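Project report: pick planning on a mobile arm in a furnished room
Ursina Pfister and Gervasio Quiroga
Achterberg robotics lab, second project of the year

1. What we set out to do

The lab's arm already had a working controller when we started in September. It could follow a joint trajectory and stop when told to. What it lacked was a sensible way of choosing where to go when the target was on a small table with other things close by. Our job was to write the planning layer between the camera and the controller, and to test it in a room with ordinary furniture in it.

We named the planner Plukow. The logging and replay tool that goes with it is called Divport. Both are written in Python, with one small C++ module for collision checks.

2. How the software is laid out

Plukow runs as three processes. The first takes the depth image from the head camera and turns it into a coarse map of occupied space. The second keeps a list of things it has found on the table, each stored as a box with a height and a confidence value. The third is the planner itself, which samples arm poses and joins them into a path.

We first used a plain RRT and later moved to RRT-Connect, growing one tree from the current pose and one from the goal. The planner is allowed 2,000 samples. If no path is found it tries again with 3,000, and after that it gives up and reports a failure. We did look at letting it run for longer, but in the logs the plans that needed more samples than that were nearly all plans we would not have wanted to run anyway. They took the elbow a long way round for a very short move.

The gripper is lowered in two stages. It first goes to a hover pose near the table edge and waits there while the map is rebuilt. Only then does it plan the last part of the move. Ursina wrote the first version of this as one continuous motion, and the map was out of date by the time the arm got close. Splitting it made the code longer but much easier to follow in the logs.

3. The arm in its own map

Most of our time went on self-filtering. The head camera sees a good deal of the arm, and unless those points are removed the planner believes there is an obstacle exactly where the arm is. The usual fix is to use the robot model to work out which pixels belong to the arm and throw them away. This worked for the rigid parts. It did not work for the cable, which is not in the model and lies differently each time the arm moves.

We tried two things. Gervasio padded the arm model by a fixed margin, which removed most of the cable points but also removed real objects near the gripper. We then added a cable mask: a rough tube through the last known cable points, updated on every image. The tube is kept only while it still joins up with the arm at one end. This is the version in the repository. It is slower than padding, and we had to lower the map rate to keep up.

4. The side table set-up

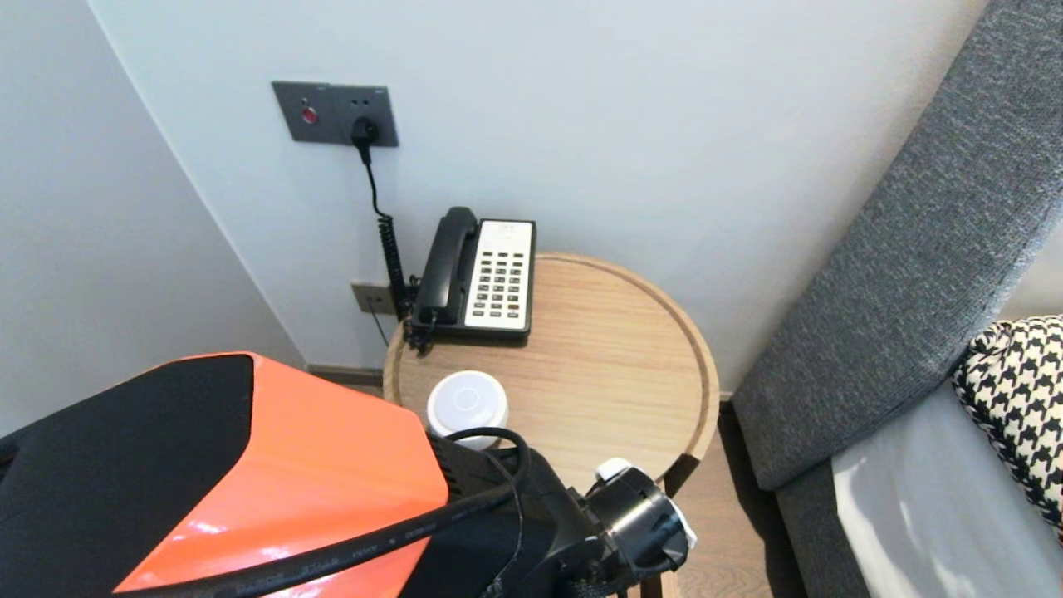 Page last changed: September, 16:40 (upfister)

At this hover pose the black cable loops over near the table's edge and overlaps the small round white device from the camera's side. With padding only, the device disappeared from the object list. With the cable mask it stayed in, though its box came out too small on the near side. We now grow any box that touches the mask before handing it to the planner.

The telephone was harder. The body and handset give a solid box, but the coiled cord down the left side is thin and comes and goes in the depth data. We ended up treating any thin, unstable points next to a known object as part of that object – crude, but it keeps the gripper away from the cord. The sofa is entered by hand as a fixed block.

5. What is left to do

The wrist can turn 90 degrees either way in Plukow, a limit we set in software to stop the cable winding up. It rules out some reasonable approaches from the right, and a cost on wrist turn would be better than a hard stop. Divport can replay a run but cannot yet swap in a new planner halfway through, so comparing two versions means running both from the start. The box growing in section 4 uses one fixed value, which should depend on distance.

The code and the logs are on the lab server under our surnames. The read-me covers the build but the notes on camera calibration are still in Gervasio's branch.

Recent reports
Lirnthorpe: a simple task queue for two arms
Depth noise on glossy surfaces
Divport file format, short notes
Teaching poses by hand: what we logged
Achterberg lab: how to book the arm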